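Bench notes: gripper trials, first round

Quick one from the arm bench before everyone scatters for January. Sorry it's rough, I'm typing this between runs.

As most of you know we've been putting off the gripper decision since last winter. Two camps. Gyula wants to stay with the parallel jaws on both arms and just sort out better pads. Ferenc wants the Makitz soft fingers, which are lovely to watch and cost a fair bit more. Brikitari have also offered us a loan of their suction cup kit, more on that further down. So the plan is to do the boring thing, run them all on the same dishes, same table, same lighting, and write down what happens.

Round one is the parallel jaws. That's our baseline. Nothing clever on them, plain black pads, stock opening, Marenar controller at half speed.

Dishes are whatever was in the kitchen box. Bowl, tray, cups, rack. We did talk about buying a proper test set but then you tune for the test set and learn nothing about the mess people have at home.

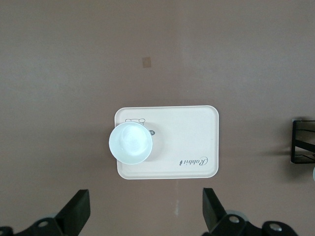 Wrist cam, fingers open, tray and bowl up ahead.

The wrist view is the one I'd been worried about. White bowl on a cream tray, glossy inside, shadow next to it, and the shadow has a nice round edge that looks an awful lot like a rim if you're a piece of software. Gyula reckons we should move the light. I reckon leave it, kitchens have bad light.

Also the fingers take up a big chunk of the bottom of the view. Fine on approach, annoying in the last bit when you want to see the thing you're about to grab. The Makitz fingers are fatter again so it'll be worse with those. Ferenc says tilt the camera. Ferenc can do the recalibration then.

How we're scoring

Three marks only. Picked up, put down where it should be, no bump on the way. A bump is anything that shifts a dish we weren't aiming at. Half marks are banned, we tried half marks in spring and spent more time arguing than running.

Each gripper gets 40 goes at each dish, split between the two arms. Operator swaps at lunch so it isn't all one person's hands. If a run stops because of the controller and not the gripper, it gets thrown out and done again, but write it in the log anyway please. Last time there were blanks in the log and I had to go back thru the video.

Early thoughts on the jaws, not results:

Cups are easy from the side. Upside down on the rack they're a lot less easy, you've got the frame to dodge and not much clearance for the pads. A cup lying on its side is its own problem, depends entirely which way the mouth is facing.

The bowl wants a rim grab. One finger in, one out. Works if the wrist comes down straight, goes wrong quick if it comes in on an angle.

Tray we haven't got a good answer for. Thin raised rim, flat on the table, nowhere for a finger to get under. Two arms, one each end, is the obvious thing and that's what Ferenc is writing up now.

Second camera

We've got the fixed camera going as well, looking across the whole table. Honest opinion, it's more use than the wrist cam for working out why something went wrong. You get both bases and the rack, and how close the wrist is to everything else. It loses detail right under the fingers though, so you do want the pair. Szekeres quoted us 3,000 for a depth unit to replace it and I've said not yet.

Cable note while I'm here. The left arm has a thin one running off the elbow and across the table top. Before round two that gets clipped up properly. If it catches a cup we've lost a run for a silly reason. And the floor at the near side is a nest, please don't add to it, and dont unplug anything you can't name. 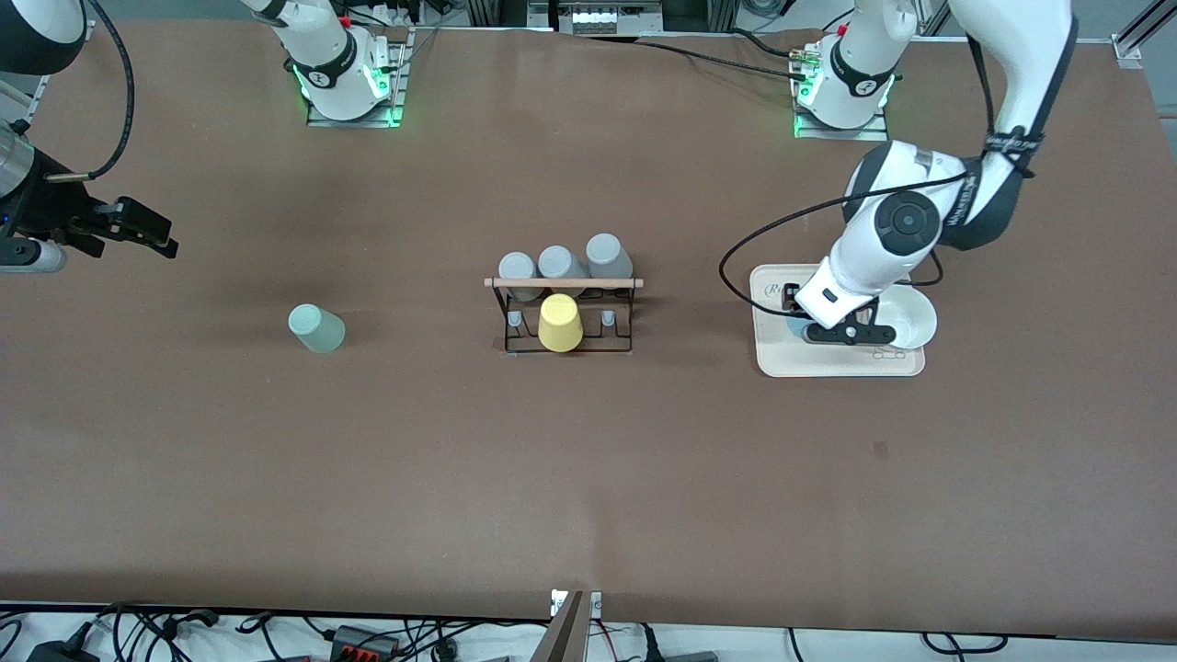
What's next

Soft fingers on the left arm first, jaws stay on the right so we can compare on the same day. Gyula has the adaptor plates. Check the bolt length, the Makitz ones are shorter and we've already chewed out one thread.

Suction kit after that. Brikitari want it back within 3 weeks so no dawdling. I don't expect much from it on cups but the tray might be where it earns its keep, plenty of flat plain area to stick to.

Budget is 1,000 for pads, plates and odds and ends. We've spent some of it on pads already, receipts in the blue folder, not on my desk.

If you want a turn driving, put your name on the sheet by the door. Mornings are best, the controller gets cranky after 4. More once the soft fingers are on.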